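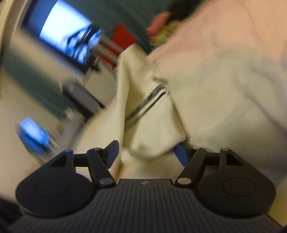 Figure 2. Crumpled cream-colored fabric.

Dong-hyun Yoon
February
17 shares 2 comments

4.2 Storage and creasing in household linens

Creases that form in storage are usually blamed on the weight of the items stacked on top. Our results support this only in part. Fabric can also crease where there is little or no load, as long as it is gathered into small folds and left that way (Figure 2 gives an idea of the kind of fold meant). We asked 50 households in Usow to store one plain cotton sheet flat at the bottom of a stack and a second one bundled on an open shelf. Both sheets came from the same supplier, Fidby, and had been washed twice before they were handed out.

After 17 days the bundled sheets had more sharp creases per square yard than the flat ones. The flat sheets had fewer creases, but those they had were longer and followed the original fold lines. Hanging the sheets overnight removed most of the short creases and few of the long ones. Households with damp closets reported worse creasing in both sheets, although we did not measure humidity in the home and cannot say how much it mattered.

Thread count had a smaller effect than we expected. The coarser sheets from Dondon, which were tested in nine of the homes as a comparison, creased in the same places and recovered at a similar rate. Hong (2000) found a clear difference between coarse and fine weaves, but that work used new cloth with the finish still in it. Washing takes out much of the finish, and this may account for the gap between the two sets of results.

Participants were also asked how they normally put linens away. Most said they fold them, then stop folding when the shelf gets full. Fitted sheets were the item most often bundled. We did not include fitted sheets in the trial, as the elastic pulls the cloth into folds of its own and the creases could not be scored in the same way. Scoring is described in Section 3, and the crease counts for each home are listed in the appendix.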